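Budgeting for hand-held grippers to record laundry folding, is 3,000 enough?

Asked 12/27/22

We're a small outfit in Tambridge and want to collect our own clothes folding demos before we spend anything on an arm. The Dravthorpe quote is 3,000 for a pair of hand-held grippers, plus 296 for spare fingers. The salesman says that's all we need. I have my doubts. What did he leave out?

3 answers

Answer 1
Sounds cheap to me. Just buy them.

Answer 2
He left out most of it. Batteries, storage, somebody's wages to sit there and sort jeans all day, and then somebody else to go through the recordings and chuck the bad ones. We budgeted for the hardware in July and the hardware was the small part. Ask Dravthorpe what a replacement costs after the warranty and get it in writing. I'd also want to know whether the files open in anything besides their own software. When I asked Werkden that I got a brochure.

Don't order the spare fingers yet. See what wears out first.

Answer 3
Agree with most of answer 2, except I'd buy the fingers. Ours took 4 weeks to come.

My bigger worry is the clothes. Every demo video I've been sent has one flat T-shirt on one clean table, and I don't believe any number that comes out of that. Plan for proper piles, denim on top of soft stuff, on the floor if that's where your people will work. Escobar wanted to charge us extra for "varied textiles". We used our own.

Rent for 2 months if they'll let you, and keep the rest of the money until you've seen your own recordings.

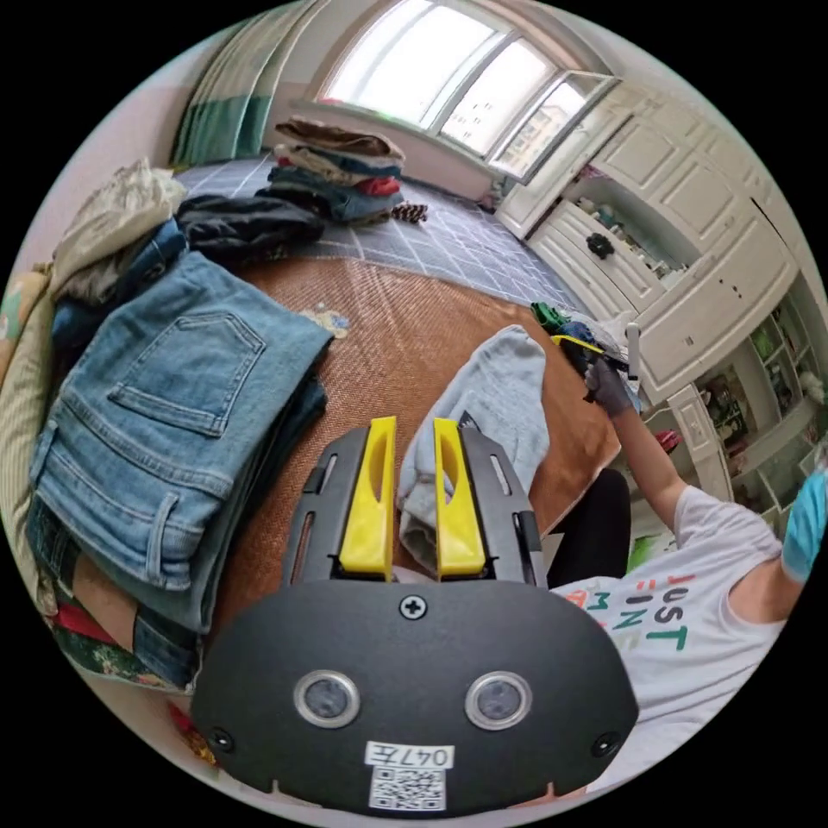

If they won't rent, I'd take that as an answer too.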